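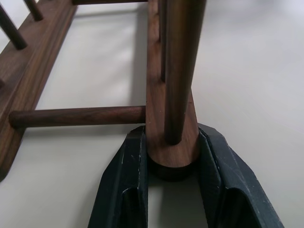

The drying rack, the plate rack and the small stand for cups or glasses have long been among the least regarded pieces of household furniture. They are bought quickly, put to hard use and replaced when a joint works loose. A spring display at the Vomstead museum of domestic woodwork, open to visitors from 8th April, asks whether they deserve better treatment.

The display has been arranged with Guveo, a workshop that has made wooden household goods in the town for three generations. It brings together pieces from the museum's own store and from private kitchens in the district. Most are plain. Many are finished in the dark walnut tones that were once preferred in dining rooms, where a rack might be left on the sideboard after the meal and was expected to match it.

Visitors are encouraged to look first at the joints. A round dowel set into a flat rail is a simple arrangement, and its strength depends almost entirely on the fit. Where the hole has been bored a little too wide, glue must do the work of the wood, and repeated washing will find the weakness within a few seasons. The workshop's practice is to leave dowels in a dry room for 20 days before they are cut to length. Older makers in the district were less exact, and several of the racks on show have been repaired more than once.

Moulded edges receive a case of their own. A stepped or bevelled rail takes longer to make than a square one and holds no more plates. It does, however, soften the line of the piece and gives the light something to catch — a matter of some importance in a dark kitchen.

The accompanying booklet, printed by Planevis in an edition of 500, includes practical advice on care. Wooden racks should be wiped with a cloth that is damp and no more, then stood upright until dry. Oil may be applied sparingly along the grain. A rack that rocks should be placed on a flat surface and each joint tested by hand before any glue is bought, as the fault often lies in one dowel alone.

The second room is given to the Pavliuk bequest, a group of kitchen pieces received last August and not previously shown. Cataloguing continues, and labels in this room remain provisional. The display closes at the end of the summer term, after which the borrowed racks will be returned to their kitchens.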